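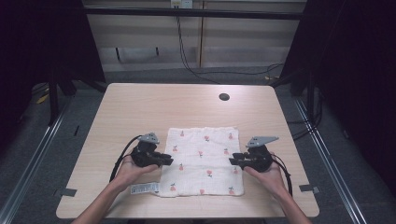

Thursday, July 16, 2026

Muslin folding, bench notes

Back to the cloths after nearly a week of towels, and I have to say I'm glad of it. Towels are forgiving but dull. Muslin is neither. I had the fruit print out on the table this morning (Nour says strawberries, I still say peaches, and the little leaf and stem could go either way) and laid it flat near the front edge, long way front to back, a touch right of the middle. I know the folding sheet says dead center. I find I reach better to that spot, and as long as it's written down I don't think it matters.

The care label went at the lower left again, sticking out onto the bare wood. Rania asked last month why I fuss about the label, so for the record: it's the only thing on the cloth that tells me which corner is which. The print is scattered all over and looks much the same whichever way up it is, and once the cloth has been folded and shaken out a few times I lose track completely. With the label out at lower left I can start every fold from the same place and compare one with another. Please, if you borrow the cloth, don't trim it off. I know it's tempting.

Notes on the fabric itself. It's a gauze, soft, with that slight crinkle that never presses out, and I've stopped trying to make it. In June I ironed the plain one before every session and it looked lovely for two minutes and then went right back to how it wants to be. What does help is smoothing from the middle out toward the short sides with the flat of the hand, slowly, and leaving the long edges alone. If I smooth along the long edges they stretch and go wavy, and then the halves never match up.

Folds tried this morning:

Half, then half again, starting from the short sides. Fine. Corners met well enough that I'd call it done, though the label ended up inside and made a bump.

Thirds, from the long edges in. Harder than it sounds. The first third wants to creep back out while you are bringing the second one over, and the gauze clings to itself just enough to drag the layer underneath along with it. I got one I was pleased with and several I wasn't. Going lower helped: bring the edge over close to the table, almost sliding it, where lifting it high lets the middle sag and belly out.

Thirds and then a roll. Nour's idea, from how her mother puts away baby things. Very pretty when it works, and I'd like to do more of these, but the roll loosens as soon as you leave it alone, so I'm not sure what we'd call finished. Needs a talk.

The table is behaving. The pale top is a bit too close to the white of the cloth for my eyes, particularly along the bare stretches between the fruit, and by eleven I was squinting to find the edge. Gadwood have a darker top in the same size with the same rounded corners, and I've asked Rania whether we could try one. She is thinking about it. In the meantime the bits of dark tape at the front left and front right are holding, so please leave them where they are. I use them to line up the front of the table and to keep myself from drifting sideways as the morning goes on, which I do, always to the right.

The grommet hole at the back right hasn't been a nuisance with the cloth kept this far forward. It was a nuisance with the big bath sheet on Monday, when a corner kept finding its way in there, and I'd meant to write that down at the time and didn't.

Washing: the Vemodel detergent leaves the muslin softer, but I think also limper, and a limp cloth is harder to get a clean first fold from. The unscented one from the Clukedmont order gave it a little more body. I would like to do a proper side by side, same cloth, washed one way and then the other, before I say so out loud to anybody. Line dried both times if we can manage it, as the dryer shrinks one direction more than the other and the cloth comes out not quite square.

To do:

Ask Nour to write down the rolling method properly, with where her thumbs go.

Second fruit cloth, same print if they still have it, so one can be in the wash.

Agree on what to do with the label when it lands inside a fold. I'd be for turning the cloth over and starting again with it on the outside, but that changes the lower left rule and I don't want to change it alone.

Find the lint roller. It was on the shelf by the towels and it has wandered off again.

Going back to thirds after lunch with the lower slide, and I'll try it starting from the far edge to see if the creep is any better that way.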